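# The Planner Waits for the Screw

Most of the code that makes a robot take a computer apart has nothing to do with motion. At Anberg, where a software team of modest size has been writing disassembly control for desktop PCs, the motion layer was settled early and has hardly been touched. The layer above it, which decides what to do next and whether the last thing worked, has been rewritten twice.

Ulla Tikkanen leads that layer. Her group's planner, called Zastgate, keeps a graph of the machine under work. Nodes are parts. Edges are whatever holds one part to another: a screw, a clip, a cable, gravity. An action is legal when the edges it depends on have been cleared. The current graph template for a mid-size tower has 190 edges, most of them cables and screws, and the planner prunes it as evidence arrives.

"Evidence" is the word the group argues over. In the first version, an action returned success when the controller reached its target pose. A screwdriver that had spun in a stripped head for four seconds reported success. The planner then pulled on a part that was still attached, the force limit tripped, and the log blamed the pull. The error was one step upstream of where it showed up.

The second version added a check after every action, using a fresh camera view. It was correct and slow. Cables were the worst case, because a connector backed halfway out of its socket looks much the same as one fully seated when a hand is in the way.

The version in use since February treats the state of each edge as a probability and lets the planner decide when a look is worth the time. A torque trace from the driver shifts the estimate for a screw. So does a change in how a part moves when nudged. If the estimate lands between two thresholds, the planner schedules a camera check. If it lands outside them, it moves on. The thresholds are set per fastener type and live in a plain text file, which Tikkanen says gets more edits than the code.

The numbers behind those thresholds come from people. Operators work through full teardowns and rebuilds by hand, recorded from head height, and a labeling tool named Kuusisto splits each session into contact events: tool meets part, part leaves support, hand changes role. The set stands at 2193 sessions. Kuusisto proposes the splits and a reviewer corrects them.

Hand roles have turned out to be the hardest label. A hand that steadies a part is doing work, but there is little motion to detect, and early versions of the tool marked it as idle. The planner trained on those labels would release a part while the other arm was still driving a screw into it. The fix was to label support as an action of its own, with a start, an end and a part it applies to. The planner now has to book a support hand in the same way it books a tool.
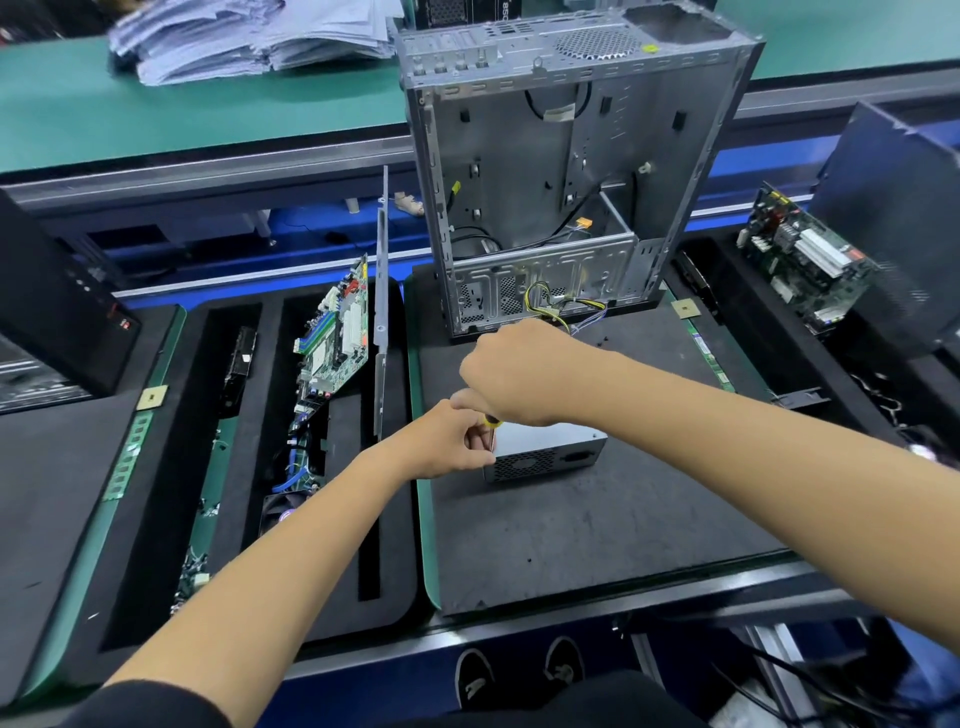 *One hand drives, the other holds: a power supply on the mat, with the open chassis behind it.*

Occlusion remains open. From head height, the driver tip and the hands hide the screw at the moment its state changes. Kuusisto handles this by carrying the last clear view forward and marking the gap, and the planner gives gap frames no weight.

Cable handling is the other unfinished piece. Zastgate treats a cable as one edge between two connectors, with no model of the slack between them. A bundle lying across a mounting point is invisible to the graph. Tikkanen's group is testing a separate cost map for this, built by a module called Cetton, which marks regions where wire is likely and raises the price of moving through them. It adds 425 milliseconds to each planning cycle. The target for the next release is to run it only when the part to be moved has a cable edge still open.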